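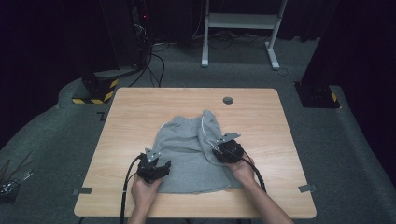
Un vêtement gris chiné sur une table claire, encore loin du rectangle.

Le sweat gris, ou l'art de perdre contre du molleton

Il existe des gens qui plient. On les reconnaît à leurs étagères, où les pulls s'empilent au carré comme des dossiers de notaire. Et il y a les autres, dont je suis, qui ont une chaise.

La chaise a tenu quatre ans. Elle portait à la fin deux jeans, une écharpe d'hiver en plein été et un sweat gris chiné dont je ne savais plus s'il était propre. Le jour où elle a basculé en arrière, je me suis inscrite à l'atelier de Tahira Rana, qui enseigne le pliage au-dessus de la mercerie Landry. Tarif : 40 euros la matinée, thé compris. Le thé est très bon.

Tahira Rana ne croit ni au bonheur par le rangement ni aux boîtes étiquetées. Elle croit à la table. « Sur un lit, vous pliez le lit », dit-elle en jetant devant chacun un sweat roulé en boule. Il faut une surface dure, à hauteur de hanche, et de la place autour. Le molleton, lui, ne demande qu'à gonfler. On l'aplatit d'un côté, il se relève de l'autre, avec l'air de quelqu'un qu'on a réveillé.

La méthode tient en peu de gestes. On étale d'abord le bas, ourlet vers soi, et on chasse les plis avec le plat de la main. On remonte ensuite vers les épaules, où tout se complique : les manches partent où elles veulent, le tissu se replie sur lui-même et fait une bosse. Mon voisin, Etornam Wumbei, cuisinier de son état, a regardé la sienne un long moment avant de la frapper du poing. La bosse est revenue.

Viennent les manches, rabattues dans le dos, puis les côtés, puis deux plis dans la hauteur. S'il y a une capuche, on la couche à plat en premier et on rentre le cordon, faute de quoi il ressort au milieu de la pile et entraîne tout le reste le lundi matin de votre choix — pardon, n'importe quel matin.

J'ai réussi mon premier rectangle au sixième essai. C'était plutôt un trapèze. Tahira Rana l'a soulevé, retourné, reposé, et m'a resservi du thé.

Depuis, j'ai remis la chaise debout. Elle porte une écharpe. Le sweat gris est sur l'étagère, troisième en partant du bas, et je n'ose plus le mettre.

Commentaires

malico_du_12
Et les draps-housses ? Toujours rien sur les draps-housses.

Giklow
40 euros pour plier un pull, je vais ouvrir un atelier vaisselle.

Skurkia
@Giklow je m'inscris si le thé est compris.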